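11/14/22

Day 7 of the Garkton trial license. Gamitz want our decision before the quote lapses, and I have 13 grasp tests left on the sheet.

Ran the calibration routine twice this morning. First pass failed on the left arm with a timeout, second pass completed. The manual still describes the menu layout from the May release, so I found the joint offset page by guessing. Wrote that up as a defect.

Left side has the parallel gripper, right side the five-point grasp profile for the hand. Switching profiles in the software takes 14 clicks. Ludance did it in one, though their planner was worse at everything else. 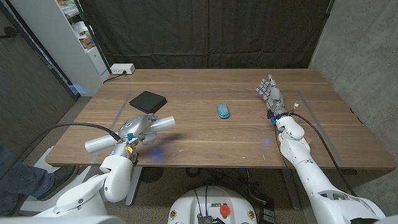 Support answered the timeout ticket after lunch. They suggest raising the polling interval to 10 ms and reseating the connector at the wrist. Did both. No timeouts since, but two hours is not enough to close it.

Rusu's add-on for force logging installs cleanly and writes plain CSV. It costs extra per arm and I would pay it.

Open items: price for the second seat, spare finger pads, whether the warranty covers cables. Tomorrow the small soft parts, left arm first, then the same set with the hand. Need to re-tape the back corner before that.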